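Workshop tips: plugging connectors into a control board

Most trouble with a replaced board comes from the connectors. A plug sits a little crooked, or a wire gets tugged while the next one goes in. The tips below are for small boards of the kind found in appliances, heaters and garage equipment. Unplug the appliance first and leave it off until the cover is back on.

Clear a light-colored table. Small black plugs and dropped screws show up well on white, and they vanish on a dark bench mat. Put the board down with its headers facing the side the wires come from. If it sits in a frame or on a plastic box, leave it there. A bare board flexes when you push on one edge.

Hold the plug by its housing and let the wires trail.

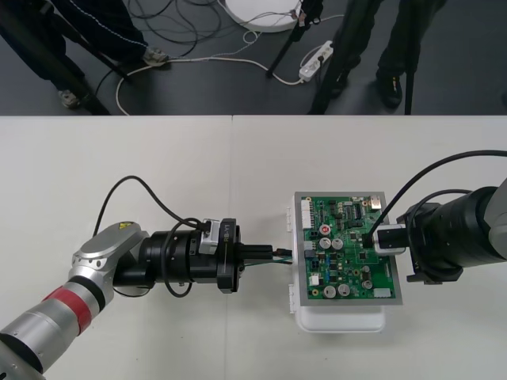

A green board in its metal frame, with a connector and its thin wires coming in from the left.

Line up before you push. Most plugs have a rib or a small latch on one face, and the header has a matching slot. Set the plug on the pins with no force and check it from the side. When it is level, press straight in until it stops. If it stops early, take it off and look for a bent pin. A wooden toothpick will straighten most of them.

Sort the wires before the first plug goes in. Lay each bundle on the side where it will end up, thin wires on top. I label anything with more than one possible home. Masking tape and a pencil are fine. Zudent sells printed flags in packs of 22, and they hold up better in a warm cabinet.

Keep fingers and tools off the tall silver capacitors. They bend over easily and can hold a charge.
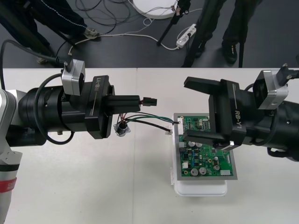
Spyros Vrettos wrote in that he does the widest plug first, while there is still room for his hand, and leaves the two-wire ones for the end. He also slides any cable glands onto the cable before fitting the plug, after having to redo a whole Kirui heater.

His order works well on crowded boards. On a small one, start at the far edge and work toward yourself.

When a plug is seated, give the housing a very light pull. Then check that the wires have some slack and don't run across a screw hole.

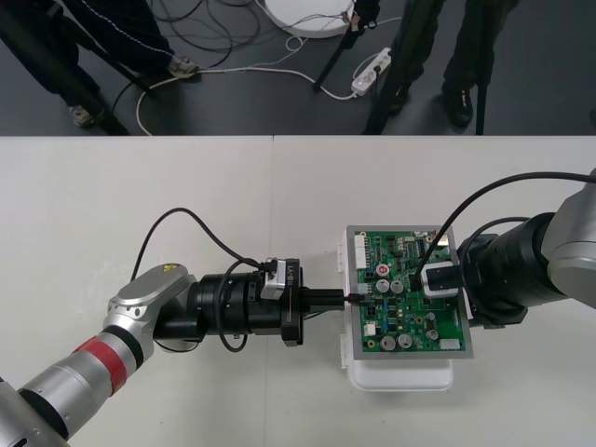
Can I use contact cleaner on the header pins before plugging in?
A small amount is fine if the can says it is safe for plastics. Spray it on a cotton swab, wipe the pins, and let everything dry fully before you connect anything.

Last updated 15 June 2023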